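Search this forum
Search
Advanced search

Moving our club's match day account away from one exhausted person

dostside_dee
Hello all, and sorry in advance for the length of this. I help out with the online side of Dostside, which for anyone who doesn't know us is a small women's and men's soccer club with a big heart and a leaky stand. We have about 600 followers, most of whom I could probably greet by first name, and for the last few seasons every single post during a game has come from one phone belonging to one very patient man, Gervásio Guimarães. He does the lineups, the goals, the parking news, the "has anyone found a child's red mitten" replies, all of it, usually with a hot dog in the other hand.

In August we played Delden at home and he got 10 messages in the first half alone asking whether the second gate was open. He answered every one and missed both goals! So I'd love to set up a little table for the bigger games – a few people, a couple of laptops, somebody on questions and somebody on the score. Has anyone done this at our size? What did you wish you had sorted out first?

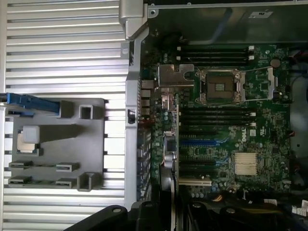
Re: Moving our club's match day account away from one exhausted person

oldcornerflag
Welcome, Dee, and please give Gervásio a pat on the back from all of us. I'm going to be the grump, I'm afraid, but a friendly one. At 600 followers I don't think you need a table. You need a pinned post in the morning with the gates, the parking and the kickoff time, and then you need to let the poor man watch the game. We tried the full setup at Andrade two seasons back, with 5 people and a rota, and for most of the afternoon they were talking to each other. Lovely company, mind you. The sandwiches were very good.

What did help was writing down who was allowed to answer what. Refunds, injuries, anything about a player's family: those go to the club secretary and get a polite "we'll come back to you." Before that we had two people giving two different answers about a postponed game, and folks drove an hour for nothing.

Re: Moving our club's match day account away from one exhausted person

marlowe_keeps
I'm going to disagree with my good friend above, as I usually do around this time of year. A pinned post is fine until something changes, and on match day something always changes. Our crowd is close to 1000 when Delden come to town and they simply don't scroll back. They ask. And if you answer them quickly and kindly they remember it, and they bring a cousin next time. I've seen whole families turn up on the strength of one nice reply about stroller access.

So I'd say yes to the table, Dee, but keep it small. Two people, one on replies and one on the play by play, and swap at halftime so both of them get to see some soccer.

Re: Moving our club's match day account away from one exhausted person

oldcornerflag
Two I could live with. It's the 5 that did us in. And I'll grant you the stroller thing, that was a good day.

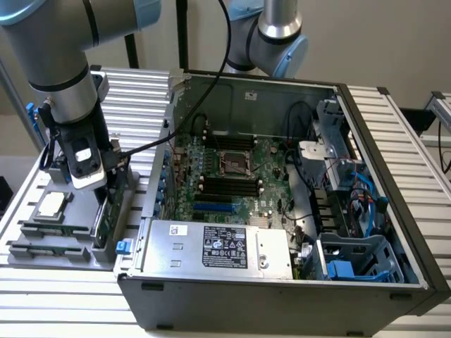 Re: Moving our club's match day account away from one exhausted person

rimex_ronnie
Can I stick up for having one proper desktop in the press box, instead of everybody on phones? I know it sounds old-fashioned, but a big screen lets you keep the replies on one side and the score on the other, and your thumbs don't freeze off in the second half. It doesn't have to cost a fortune either, and if somebody offers you an old tower, do take the side panel off before you say thank you. A case can have its board and power supply sitting there and still no processor in the socket, and that's something you want to know well before kickoff. We run ours with a scheduling program called Rimex (hence my name, I was very keen when I signed up) and it holds the lineup post until I press the button, so there's no more announcing the team while the manager is still changing his mind.

Re: Moving our club's match day account away from one exhausted person

dostside_dee
Oh, you are all so kind, thank you! I read the whole thread to Gervásio over the phone and he laughed a good deal at the sandwiches. He's with marlowe on having two people, and he says he'll only give up the play by play if he can keep the goal posts, with all the extra vowels. I said that seemed fair. We'll do the pinned post as well, and I'm typing up the list of who answers what tonight.

Ronnie, does the scheduling thing let two people be logged in at once, or would we be kicking each other off?

Re: Moving our club's match day account away from one exhausted person

rimex_ronnie
Two at once is fine on ours. Just agree who's pressing the button.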